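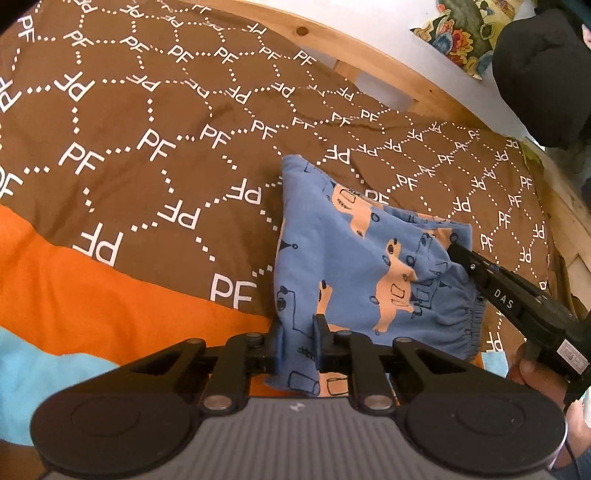

Child, Family and Community Services
Lecture 6: Siblings in kinship and foster care
Handout prepared by Gintarė Luik

Last lecture we looked at how a placement decision is made for one child. In this lecture we ask what happens when there are two children, or five, and the law says they should stay together "where practicable". Please read this handout before the tutorial and bring your own notes on the Kullside case.

1. What do we mean by a sibling?

The word looks simple, but agencies use it in different ways. In a narrow sense, siblings are children who share both parents. A wider meaning includes half-siblings, step-siblings and children who grew up in the same household without any blood tie. Many children will name a cousin as a brother or sister, and in some communities this is the normal use of the word.

For the worker this is a practical matter. If the intake form has only a line for "full siblings", then a half-sister living with another grandmother may never enter the file. Later, when contact visits are planned, she is not on the list. In the Kullside case the oldest boy was recorded as an only child, although he had lived for six years with his stepfather's two daughters.

Question for yourself: who would you have put on the form, and whom would you have asked?

2. Reasons for separation

Separation of siblings is seldom a single decision. More often it comes by small steps. The following reasons appear again and again in case files:

- The children came into care at different times, and the first carer has no bedroom left.
- The ages are far apart. A carer who is approved for infants may not be approved for a boy of 16.
- One child has high medical needs.
- There is conflict or harm between the children. This reason must be taken seriously, but it should also be assessed properly and not only repeated from an old report.
- The emergency placement was meant to last for 2 nights and became permanent, without anybody deciding so.

The last point deserves attention. Students often look for the moment when the separation was chosen, and they cannot find it in the file. The delay itself made the choice.

3. Kinship carers and larger groups

Relatives take sibling groups more often than unrelated foster carers do. At the same time they usually receive less training and less money, and they have less time to prepare. An aunt may get a phone call in the afternoon and have three children in her home by the evening. She needs beds, school forms, a car with enough seats. She may also be grieving for her own sister, who is the mother of these children.

We will compare two models in class. In the Flidthorpe model the kinship carer gets the same allowance as a foster carer, but she must pass the same full assessment within 12 weeks. In the Toom model the assessment is shorter and the allowance lower - the local office then adds practical help according to what the family asks for. Neither model is without problems. Try to think about which one you would prefer as the aunt, and then as the manager who has to sign the budget.
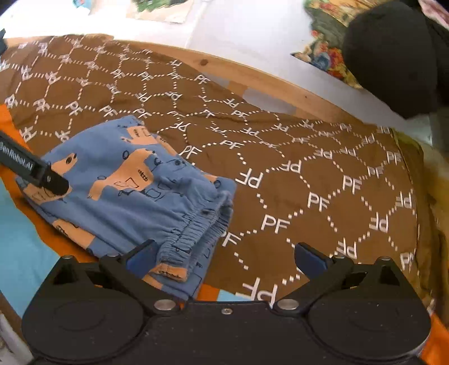
4. Keeping contact when children live apart

When siblings cannot live together, contact has to be planned. A sentence such as "contact will be encouraged" is not a plan. A good plan says who drives, who pays, where the children meet and what happens if a visit is cancelled. It should also leave room for ordinary things like phone calls, birthdays and a shared swimming lesson.

Younger children depend completely on adults for this. Teenagers will often arrange it by themselves, and workers should ask about it in a friendly manner before they write that there is no contact.

5. For the tutorial

Read the Brillmont placement summary in your course pack. Then prepare short answers, half a page in total:

a) Draw the family as the youngest child would describe it.
b) Find the point in the summary where living together stopped being discussed.
c) Write a contact plan for the first month.

Please bring your drawing on paper. We will put them on the wall and discuss them in small groups. Students who work with families already should change all names and places before they speak about their own cases.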